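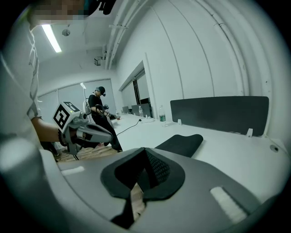
Yuzhen Ye reckons the table is too high for standing work, and that I should have measured people before I measured the floor. Fair. It sits at 938 mm to the top surface, which suits me and Yannick Royer and is a stretch for anyone shorter. She wants it lowered. I said I'd look at the feet.

Looked at the feet after lunch. The adjusters have 16 mm of travel left going down, then they bottom out. Anything more means cutting the legs, and I'd sooner put a mat down on the side where the shorter people stand. Left the height alone for now.

Levelled it while I was under there. It was out by 2 mm, low at the end near the door. Two turns on one adjuster, half a turn back, locknut tight. Checked again with the long level in both directions. The centre still dips a hair, but that's the top itself and no amount of fiddling with the legs will fix it.

Clearance behind is tighter than I'd like. Around 1,000 mm to the wall, enough for one person to work and not enough for another to get past without everyone shuffling over. Sherif Fahmy asked whether the table could go crossways. I drew it both ways on the back of the Roussel delivery slip. Crossways gives a better aisle but puts one end in front of the cupboard, and the cupboard door swings out.

Wiped the top with a damp cloth and left the solvent in the tin. The grey smear near the corner didn't shift.

To do: price a mat, ask Rekha Chettiar for the colour code of the touch-up paint, find the other 13 mm spanner – it was on the sill this morning.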